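**Tetar Wogan 527 Spotting Scope** (angled body, with zoom eyepiece)

The Wogan 527 is the mid-size scope in our birding range. It is meant for people who walk to where the birds are: reservoirs, salt marsh, mudflats, the far side of a gravel pit. It is light enough to carry all day on a tripod and bright enough to use in the last hour before dark.

It replaces the older Wogan straight-body model, which is no longer made. Parts and stay-on cases for the older model are still in stock at Drondthorpe while they last.

## What's in the box

- Scope body, green rubber armor
- Zoom eyepiece, bayonet fit
- Front and rear caps, both on tethers
- Stay-on case with shoulder strap
- Cleaning cloth
- Printed manual and warranty card

A tripod is not included. The foot fits any head that takes a standard Arca-type plate, and it also has a regular 1/4-inch thread.

## In use

The eyepiece points up at an angle, so people of different heights can share the scope without moving the tripod. Set it for the shortest person in the group. For looking up at raptors or at a nest in a tall tree, loosen the collar and turn the body until the eyepiece is comfortable. The collar clicks at every quarter turn and can be locked between clicks.

There are two focus wheels on top of the body. The larger one is coarse and gets you from the near reeds to the horizon in about a turn and a half. The smaller one is for fine work, such as checking bill shape on a distant sandpiper or reading a leg ring. They turn in the same direction.

Start at low power. Find the bird, center it, then zoom. Above the middle of the zoom range, heat haze over mud or open water will limit what you see on a warm day, with this or any other scope. Early mornings are better.

People who wear glasses should leave the eyecup all the way down. Others should twist it up until the black edge around the view goes away. There are three stops.

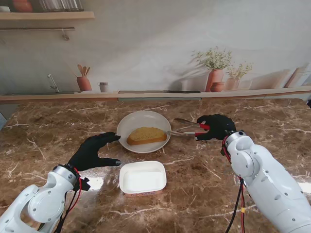 ## Blinds and windows

The scope works well through a blind slot. If the shelf is deep, use a clamp instead of a tripod. The Jumwood clamp (sold separately) opens to 2 inches and has felt pads that will not mark painted wood. It also fits the top of a partly lowered car window.

Do not use the scope through closed glass. Ordinary window glass is not flat enough and the image will look soft however you focus it.

## Specifications

| | |
|---|---|
| Body | Angled, rotating collar |
| Eyepiece | Zoom, bayonet, removable |
| Focus | Dual wheel, coarse and fine |
| Prism | Porro |
| Lens coating | Fully multi-coated |
| Weatherproofing | Nitrogen filled, O-ring sealed |
| Weight with eyepiece | Nearly 40 ounces |
| Tripod fitting | Arca-type foot, 1/4-inch thread |
| Color | Green |

The body is sealed with or without the eyepiece attached. The bayonet mount has its own window behind it, so you can change eyepieces in light rain, but dry the mount before you put the cap on.

## Care

Blow grit off the front lens before you wipe it. Salt spray should be rinsed off the armor with fresh water at the end of the day, with both caps on. Leave the case open overnight after a wet trip. Do not put oil on the focus wheels. If one gets stiff, send the scope in.

The stay-on case can be washed by hand and hung to dry. Take out the foam ring at the front first, and put it back with the slit facing down.

## A note from a user

Wing-yan Wu has had a 527 on loan since winter and uses it for a weekly water bird count. Her notes:

> Good on ducks and grebes out to the middle of the lake. I could pick out a female scaup from the tufted ducks without walking around to the other bank. The fine focus is the part I like best. The coarse wheel was stiff on freezing mornings and I had to take a glove off to turn it. The case zipper on the eyepiece flap is too small. The strap is fine, but I carry it on the tripod anyway.

The zipper pull has been made larger on scopes shipped from Drondthorpe this spring. Owners of earlier ones can ask for the new pull and fit it at home without tools. 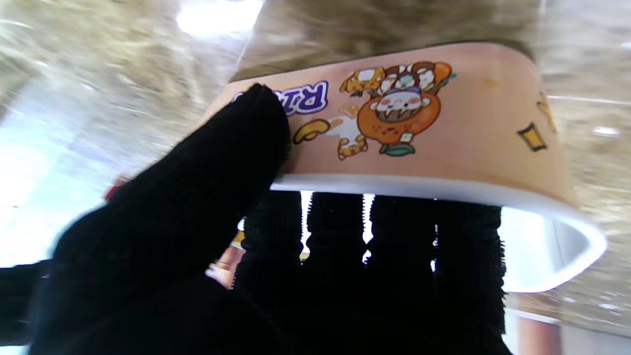
*Peach-colored oval container, lettering partly covered*

## Eyepieces and extras

- **Wogan fixed wide eyepiece.** Wider view and more eye relief than the zoom. A good choice for sea watching and for scanning gull flocks. Magnification is fixed at 40x.
- **Phone adapter ring.** Slides over either eyepiece and tightens with one screw. Send us your phone model when you order so we can include the right plate.
- **Jumwood clamp.** See above.
- **Spare cap set.** Front and rear, with tethers.

## Ordering and delivery

The scope is sold direct from Drondthorpe and through a small number of optics dealers. Orders placed before noon on a working day go out the same day. The fixed eyepiece is out of stock and is due back in July. You can order it now and it will ship separately at no extra charge.

Scopes can be returned within 40 days if they are clean and complete with box and caps. The warranty covers faults in the optics and body. It does not cover drops, sand in the focus wheels, or scopes that have been opened by someone else.

To try one first, call the shop and ask for the demo scope. It can be taken outside to the pond behind the parking lot, where there are usually coots and sometimes a heron.

Page updated 28 May 2026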